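Search this site Search Enter keywords Go

Helpers wanted for the two-armed robot, Lenora workshop

We need people. Two regular spots on the build, plus a longer list of anyone willing to come in for a session and drive the arms. Starts May, runs till the money or the patience goes.

What it is: a home-built robot with two arms, being taught to lay and clear a table. Began in Peter Trnka's spare room, outgrew it, now lives at the Lenora shared workshop. We call it Baketti. The code side has its own name (Bustberg), don't worry about that yet.

Where we've got to. Both arms move, both grippers open and close, the whole lot can be driven by hand by a person at the controls. Bowls are hard. Plates are harder, esp. flat ones, the fingers want to skid off the rim. Anything thin lying on a plate is a misery. We want to collect 300 good runs of the table job and we have 59. So you see the problem.

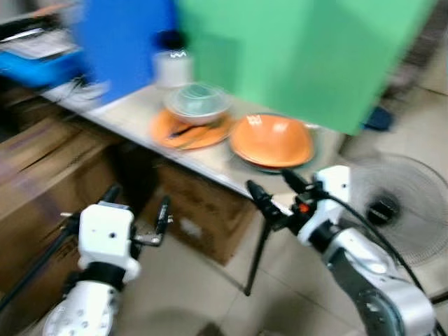

Baketti at the practice table, right gripper pointing at the front edge, left one held lower, bowls and plates set out.

A run goes like this. Somebody sets the table to a card (there's a pack of cards, you pull the next one). Driver takes the arms. Stack the bowls, or unstack them, or move a plate across, whatever the card says. Say "done" out loud. Second person writes down good / bad / dropped and resets. Then again. It is repetitive, we won't pretend otherwise, but most people get weirdly into it after the first half hour.

ROLE ONE - wiring and mechanics

You'd be working with Miloslav Hájek, who built most of the wrists and would like his evenings back. Jobs waiting:

- tidy the cable runs on both arms, they need proper clips and a bit of slack at the elbow
- new finger pads, softer, we've tried three sorts of rubber so far and like none of them
- a stop button that a short person can reach from the driving seat
- go over every screw in the joints, then write down how tight, then do it again a month on

You should be able to solder and read a simple drawing. Own tools not needed. If you've ever mended a washing machine or built a 3D printer from a kit that's plenty. No degree wanted, no CV either.

ROLE TWO - software, small s

Catríona Nic Giolla looks after this. Python, a bit of Linux, someone who doesn't mind reading other peoples code. Main thing is sorting the recorded runs, chucking the bad ones and making the training script stop falling over when a file is missing. Later on, if it goes well, a go at the gripping itself. Can be part done from home but we'd want to see you at the bench some of the time.

DRIVERS - as many as we can get

No experience. Over 16, under 16 with a parent in the room. Sessions are 40 minutes in the seat then swap, longer than that and everyone gets sloppy. Left-handers very welcome, we are short of them and it does show in the runs. If you get motion sick with a headset say so, there's a screen as well.

What you get

Not a lot! The two roles get travel paid and a key to the workshop, plus bench space for your own stuff outside our hours. Drivers get tea, soup when Štěpánka Šimko is in, and your name in the write-up if you want it there. Everything we make is shared openly, drawings and code and the runs themselves, so please be OK with that before you sign up. Your voice may be on the recordings, your face won't be published without asking.

Hours

Evenings mostly, doors from 6.30 pm, finish by 9.30. Some daytime slots if there's a few of you who'd prefer it. For the roles we'd like an evening a week and a rough promise of three months. Drivers come when you can, but if you've booked a seat and can't make it please tell us, the other person ends up sat there on their own.

Practical bits. Step-free at the back door only. Closed shoes, hair tied up, no dangly sleeves near the arms. Keep out of reach when its powered, and that means everyone, incl. people who built it. Vratislav Štefanec does the safety chat, takes ten minutes, you can't drive untill you've had it.

How to apply

Few lines to Štěpánka, care of the Lenora front desk, or put a note in the box marked Šťastný by the lathe (old project, same box). Say which role, which evenings are good, and something you've made or fixed, however small. Working or not. We'll ring everyone back. Roles get filled as soon as we find the right people so don't sit on it, driver list stays open all the way through.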